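Thursday, December 5, 2024

Soup day. I'd had the ham bone in the freezer since the last joint and it was taking up half the drawer, so I got it out last night and put the split peas in to soak before bed. I know you don't have to soak them. My mother did and I can't get out of it.

Bone in the big pot at nine with two onions, a carrot and the last of the celery, which had gone limp but was fine for stock. Skimmed it twice in the first hour. Then the peas went in and I left it on the lowest ring and walked into Stetlow for bread. The bakery had no rye, so I came home with a white tin loaf and a bag of rolls – 40p off the rolls as it was nearly closing for lunch.

By one o'clock the peas had caught slightly on the bottom. Not burnt, but I poured the lot into the other pot and didn't scrape. Added pepper, no salt. The ham does that on its own.

Qusai Zoubi came by at four to return the preserving pan and stayed for a bowl. He thought it wanted mint. I tried a little dried mint in mine and he may be right, though I'd use less next time. He is driving over to Pollville on Saturday and will bring me back a sack of onions if the farm shop is open.

Four tubs for the freezer, labelled this time.

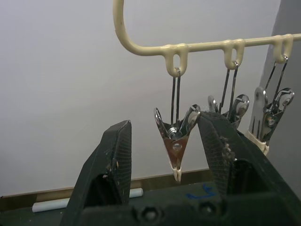
## For tomorrow

- Soak the fruit for the second cake. 50g more sultanas than last year.
- Look for the small loaf tin, the one with the dent.
- Ring Fakhoury's about the olive oil – they said it would be in by now.
- Use up the rolls.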